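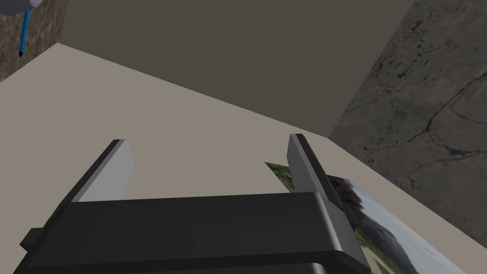

January, engineering bench, after the late news

OK, writing this down before I go home, while it still makes sense to me. The lip sync complaint is real. I spent most of last week telling people it was their TVs, so I owe the front desk an apology and probably donuts.

Background for anyone picking up this notebook cold. Viewers have been calling since the holidays to say the anchors look dubbed. Only during the evening news, never during network, never during commercials. Every time I checked it on the master control monitor it looked fine, and I said so, a little too loudly. Armelle Lacroix (weekend director, has the best eyes in the building for this stuff) kept insisting that the sound was ahead of the picture on camera two. Only camera two! I didn't believe that either, because all the mics go through the same audio console no matter which camera is up, so how does the sound know which camera we're on?

Well, it doesn't. The picture does.

What I did tonight:

- Made a clapper out of two paint sticks and a hinge. Works great, looks terrible, please don't throw it out. It's hanging by the light switch.
- Had Armelle stand at the desk and clap on each camera in turn after the show was off the air.
- Recorded program out, straight off the switcher, onto the bench deck.
- Stepped through it with the waveform up.

Cameras one and three: clap and sound land together, close enough that I can't argue with it. Camera two: sound is early by 40 milliseconds. Did it over and over, same answer each time. I had her move to the weather wall in case it was something silly about distance to the mic, and no, same thing.

So camera two's video is late. Where's it picking up the extra time? My first thought was the camera itself, so I swapped the control units for two and three. The delay stayed with the position. Good, not the camera. Then I swapped inputs on the switcher. Stayed with the cable run again. That meant something between the studio wall plate and the rack, and on the drawings there is nothing between the wall plate and the rack but coax.

The drawings are wrong. (Of course they are.) I pulled up the floor tiles behind rack 13 and followed the run by hand, and sitting down there in the dust, powered up and happy, is an old Brinlow frame sync. I had no idea. It's got a label in somebody's handwriting that says TEMP. My guess is it went in when the studio was moved across the hall, back when camera two had a timing problem, and then everyone who knew about it retired or went to the station in Berau.

A frame sync holds the picture a bit so it can line it up with house reference. That part's normal. The switcher has its own sync on every input now, so camera two was going through two of them in a row while the others went through one. That's the whole mystery. I sat on the floor and laughed for a while.

What I can't explain yet is why the calls only started over the holidays when that box has clearly been down there for years. Two ideas:

1. The new processor at Drondonley. When the transmitter guys put it in, they trimmed the audio delay for the whole chain. If the old setup happened to be running a hair off the other way, camera two might have been splitting the difference with it, and everybody lived with it.
2. We use camera two way more since the set change. It used to be the wide shot and now it's the main single on the left anchor. You don't notice lips on a wide shot.

I lean toward the second one. Armelle leans toward the first. Loser buys lunch. 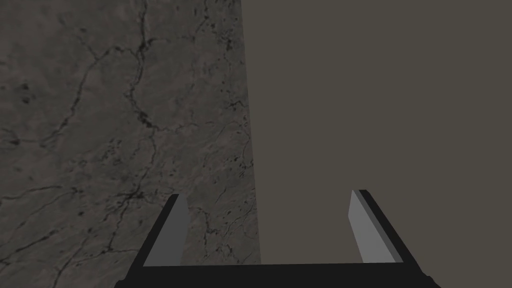

*Gray slab with dark veins branching through it.*

Anyway, the fix. I did NOT yank the box tonight, even though I really wanted to. If I pull it, the run has to be patched straight through, and it's nearly 400 feet from the wall plate by the time it goes the long way around the scene dock. I don't know what that coax is rated for. It's the old gray stuff with no printing I can read, and the sync might be cleaning up the signal along the way without getting any credit for it. I'd rather find that out on a quiet afternoon than at two minutes to air.

For now I've put a matching delay on nothing at all, on purpose. I thought about delaying the audio to suit camera two, but then one and three would be wrong, and I'd be fixing the shot people complain about by breaking the ones they don't. I also thought about running one and three through spare syncs so that all of them are equally late. It would work, but it's the kind of thing that turns into the next TEMP label. So please leave the audio delay where it is. If you see it set to anything other than zero, put it back and come find me.

Armelle is going to stay off tight shots on two where she can, and she'll pass that along to the weekday directors. She's already redone the open so it comes up on one.

Other stuff from the shift:

**Intercom.** The Joly beltpacks are dropping out again by the weather wall. Floor director says it's a click, then dead, then back after a few steps. I changed the battery and it did it on the fresh one. I moved the antenna up to the lower pipe and it got better, then I moved it to the upper pipe and it got worse, which is backwards from what I'd expect. It's on the lower pipe now, held on with a spring clamp. Don't hang a light on that clamp.

**Prompter.** Screen on camera one has a faint double image again. It was the glass, somebody had put it in flipped after cleaning. There's a coated side and it goes toward the talent. I've put a dot of tape in the corner of the coated side. If the dot faces the lens, you've got it backwards.

**Drondonley remote.** Lost the return readings from the transmitter twice during the ten o'clock block. On-air signal was fine both times, we just couldn't see the numbers. Came back by itself. I logged it and left a message for the site guys. It was blowing pretty hard up there and the link dish has never liked wind.

**Bench supply.** The left-hand meter is reading high. I checked it against the handheld and the handheld is right. Until it's fixed, trust the handheld.

Next time I've got a free afternoon between shows:

- [ ] Take a sweep of the camera two run with the Brinlow out of the path
- [ ] If it passes, patch straight through and do the clap test again on all three
- [ ] If it fails, price new coax for the short route over the hallway ceiling
- [ ] Fix the drawings!! Add the floor box behind rack 13 even if we take it out, so there's a record of it
- [ ] Check under the rest of the tiles in that row for more surprises
- [ ] Ask Berau if anyone remembers the studio move

One more thing about why I missed this for so long, mostly as a note to self. The monitor I'd been checking on in master control adds its own picture delay, and the speakers in there come off a separate feed that somebody trimmed to match it by eye. I measured that too while I had the clapper out, and it's not all that close. So I was judging a sync problem on a setup that has a sync problem. From now on, sync gets checked with the clapper and the deck, and the master control monitor is for looking at pictures.

Also the deck's clock is six minutes fast, so if you're matching tonight's recording against the program log, take that into account. I kept the file, it's on the bench drive under "claps." Camera two is the last part of it, after the bit where Armelle drops the clapper on her foot and says a word we can't air.

Deck and bench supply are off. I left the floor tile behind rack 13 loose with a cone on it.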